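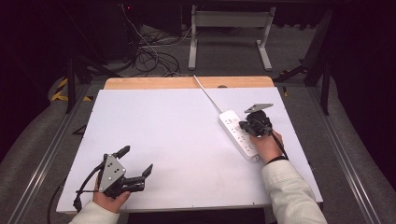 Perihan Yaman
October 16, 2019

Bought a Rolitz balance board. The box promises "up to 33% more core engagement." More than what, it doesn't say. My couch, I assume.

Day 3. Fell off toward the bookcase. Birsen says falling is also core engagement.

It came with a poster of 36 exercises. Number one is standing on it. I've been stuck on number one since Sunday lunch was still in me.

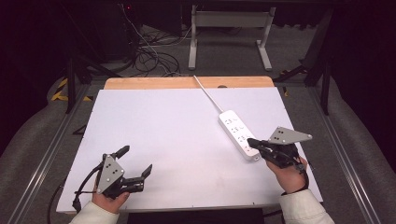
Anyway, İlker tried it in his socks and went straight to number nine. We're not speaking.

The manual suggests a "soft gaze" at a fixed point. My fixed point is the receipt. $123.

Small update: eleven seconds, both feet, no wall. The dog left the room but I'm counting it.

Does anyone know if Rolitz takes returns once there's a dent? In the board, I mean. The bookcase is mine to deal with.

© 2019 Perihan Yaman | Contact | Back to top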